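4. 손목 시점 렌더링을 이용한 접근 자세 보정

4.1 문제 설정

3장에서 설명한 정책은 고정 카메라 영상만으로 접근 자세를 결정한다. 고정 카메라는 작업면 전체를 볼 수 있지만, 팔이 물체 위로 내려오는 마지막 구간에서는 링크와 손가락이 물체를 가리는 일이 잦다. 이 구간에서 생긴 작은 횡방향 오차는 그대로 파지 실패로 이어진다. 이 장에서는 손목 카메라 영상을 추가로 입력받아 접근 자세를 보정하는 모듈을 제안하고, 시뮬레이션에서 그 효과를 측정한다.

보정 모듈의 입력은 손목 영상 한 장과 현재 관절 각도, 그리퍼 개방 폭이다. 출력은 손끝 좌표계에서 표현한 평면 이동량과 수직축 회전량이며, 높이 방향의 보정은 다루지 않는다. 높이는 고정 카메라 정책이 낸 값을 그대로 따른다. 예비 실험에서 높이까지 함께 학습시켰을 때 하강 속도가 불안정해지는 현상이 관찰되었고, 원인을 분리하기 어려워 이번 연구 범위에서 제외하였다.

4.2 시뮬레이션 환경

환경은 자체 시뮬레이터인 Midska 위에 구축하였다. 장면은 갈색 작업면과 밝은 색 배경, 그리고 목표 물체로 구성된다. 장면의 기하 모델은 Rajkumari Srivastava가 작성한 초기 버전을 기반으로 하며, 물체의 질량과 마찰 계수는 Engelbert Reisinger가 별도로 조정하였다. 조명은 확산광 위주로 두었다. 강한 방향광을 사용하면 손가락의 그림자가 물체 윤곽과 겹쳐 학습 초기에 회전량 추정이 한쪽으로 치우치는 경향이 있었다.

손목 카메라는 그리퍼 몸체에 고정되어 있으며, 두 손가락의 끝이 항상 영상 하단에 들어오도록 장착 각도를 정하였다. 손가락이 보이지 않는 각도로도 학습을 시도하였으나, 이 경우 모듈은 개방 폭과 물체 폭의 관계를 관절값에서만 추론해야 하므로 폭이 넓은 물체에서 오차가 커졌다. 카메라의 수평축은 작업면의 축과 일치시키지 않았다. 따라서 팔의 자세에 따라 작업면의 경계는 영상에서 비스듬한 직선으로 나타난다. 본 모듈은 이 경계를 기준선으로 사용하지 않으며, 영상을 정렬하는 전처리도 적용하지 않는다.

목표 물체는 윗면의 형상에 따라 원형과 사각형의 두 부류로 나누었다. 원형 부류에서는 회전 정답이 유일하지 않으므로 회전 손실을 계산하지 않는다. 사각형 부류에서는 긴 축을 기준으로 회전 정답을 정의하되, 반 바퀴 차이가 나는 두 자세를 같은 정답으로 취급한다. 그림 4에 부류별로 접근 단계의 손목 시점 렌더링을 하나씩 제시하였다.

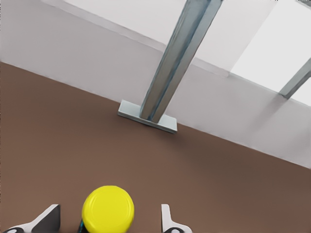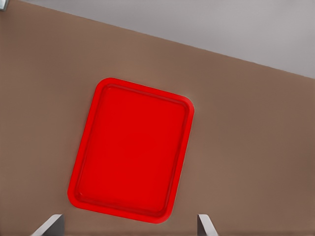

그림 4. 접근 단계의 손목 시점 렌더링. 첫 번째는 윗면이 노란색 원형인 물체, 두 번째는 모서리가 둥근 빨간색 사각 쟁반이다. 두 경우 모두 손가락이 벌어져 있고 물체는 아직 파지되지 않은 상태이다.

4.3 데이터 생성과 학습

학습 데이터는 시뮬레이션 안에서 자동으로 생성하였다. 각 에피소드는 성공이 확인된 파지 자세에서 출발해, 손끝을 수직으로 들어 올린 뒤 평면 이동과 회전 교란을 더하는 방식으로 만든다. 교란의 역변환이 곧 보정 정답이 되므로 사람이 따로 정답을 표시할 필요가 없다. 총 525개의 에피소드를 생성하였고, 교란 과정에서 손가락이 물체나 주변 구조물과 충돌한 것을 제거한 뒤 500개를 학습에 사용하였다. 제거 기준은 충돌 여부만으로 정하였으며, 물체가 영상에서 일부 잘린 에피소드는 그대로 남겼다. 실제 접근 중에도 물체의 일부가 시야 밖으로 나가는 경우가 흔하므로, 이런 영상을 제거하면 평가 조건과 학습 조건이 어긋나게 된다.

네트워크는 합성곱 인코더와 두 개의 출력 헤드로 이루어진다. 한 헤드는 평면 이동량을, 다른 헤드는 회전량을 예측한다. 인코더의 초기 가중치는 Grolside 데이터로 사전 학습한 것을 사용하였다. 관절 각도와 개방 폭은 인코더 출력에 이어 붙여 두 헤드에 공통으로 입력한다. 이동 손실에는 후버 손실을, 회전 손실에는 각도의 사인과 코사인 값에 대한 제곱 오차를 사용하였다. 회전 대칭을 반영하기 위해 각도는 두 배로 한 뒤 변환한다.

색상 교란은 물체와 배경에 서로 다른 강도로 적용하였다. 두 영역에 같은 강도를 적용하면 물체와 작업면의 색 대비가 대체로 유지되어, 모듈이 형상보다 대비에 의존하는 결과가 나타났다. 영상의 좌우 반전은 사용하지 않았다. 카메라가 기울어져 장착되어 있으므로 반전된 영상은 실제로 얻을 수 없는 시점이 된다.

4.4 평가 절차

평가에는 학습에 포함되지 않은 초기 자세 60개를 사용하였다. 모든 비교 조건은 동일한 초기 자세에서 시작하며, 난수 시드도 같은 값으로 고정하였다. 한 번의 시행은 접근, 보정, 하강, 폐합, 들어올리기의 순서로 진행되고, 들어올린 뒤 물체가 손가락 사이에 유지되면 성공으로 기록한다. 보정은 하강 직전에 한 번만 수행한다. 보정을 반복하면 성능이 높아질 가능성이 있으나, 단일 추정의 정확도를 분리해서 보기 위해 반복을 허용하지 않았다.

비교 조건은 세 가지이다. 첫째는 고정 카메라 정책만 사용하는 조건, 둘째는 색상 분할로 구한 물체 중심을 손끝 중심에 맞추는 Requena 규칙, 셋째는 제안 모듈이다. Requena 규칙은 물체의 주축을 계산해 회전도 보정하도록 구현하였다.

4.5 결과

고정 카메라 정책만 사용한 조건에서는 17번의 시행이 실패하였다. 실패의 대부분은 하강 중 한쪽 손가락 끝이 물체의 윗면이나 테두리에 닿은 경우였고, 나머지는 폐합 과정에서 물체가 밀려난 경우였다. Requena 규칙은 실패를 아홉 번으로 줄였으나, 물체가 영상 경계에서 잘린 시행에서는 보정을 하지 않은 조건보다 나쁜 결과를 보였다. 보이는 영역의 중심을 물체의 중심으로 간주하므로, 잘린 쪽과 반대 방향으로 손끝이 치우치게 된다. 제안 모듈의 실패는 네 번이었다.

부류별로 보면 제안 모듈의 실패 네 번 중 세 번이 사각형 부류에서 나왔다. 사각형 쟁반처럼 높이가 낮고 면적이 넓은 물체에서는 회전 오차가 조금만 있어도 손가락이 테두리 위로 내려온다. 원형 부류에서는 회전의 영향이 없고 이동 오차만 문제가 되는데, 남은 실패 한 번은 초기 교란이 학습 범위의 한계에 가까운 시행이었다.

회전 헤드를 제거하고 이동만 보정한 변형도 같은 초기 자세로 평가하였다. 원형 부류의 결과는 달라지지 않았고, 사각형 부류에서는 실패가 여섯 번으로 늘었다. 개방 폭 입력을 제거한 변형은 전체 실패가 다섯 번으로, 제안 모듈과의 차이가 크지 않았다. 손가락이 영상에 보이는 상태에서는 개방 폭의 정보가 영상에서도 상당 부분 얻어지는 것으로 해석된다. 다만 시행 수가 적어 이 차이를 통계적으로 구분할 수는 없다.

4.6 한계

본 실험은 모두 시뮬레이션에서 수행되었다. 렌더링된 표면은 음영 변화가 완만하고 질감이 거의 없어, 실제 작업면의 무늬나 반사가 추정에 미치는 영향은 확인되지 않았다. 또한 작업면 위에 목표 물체 외의 물건이 섞여 있는 조건은 다루지 않았다. 여러 물체가 인접한 경우에는 보정량을 구하기 전에 목표를 지정하는 단계가 필요하며, 현재 Stikano 분할기의 출력을 추가 입력 채널로 사용하는 방안을 시험하고 있다. 높이 보정과 반복 보정은 5장의 폐루프 제어 실험에서 함께 다룬다.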